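3.2 Packaging and perceived value

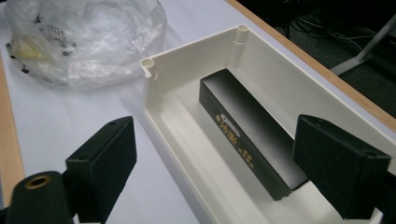
Figure 2. A long black box with gold lettering, placed in an open off-white plastic tray.

Buyers of fine jewelry usually meet the package before the piece. We asked 103 customers of two retailers, Van Damme and Besside, to price the same silver bracelet, presented either in a rigid box or in a cloth pouch. The survey ran in October at the Gradilbridge store of each retailer. Customers who had bought jewelry there within the past 60 days were left out.

Of the full group, 42 had shopped for a gift at least once in the past year. These gift buyers gave higher prices for the boxed bracelet than for the one in the pouch. Among people buying for themselves the gap was small, and several said they would throw the box away. Age had little effect on either group. Section 3.3 repeats the test with rings.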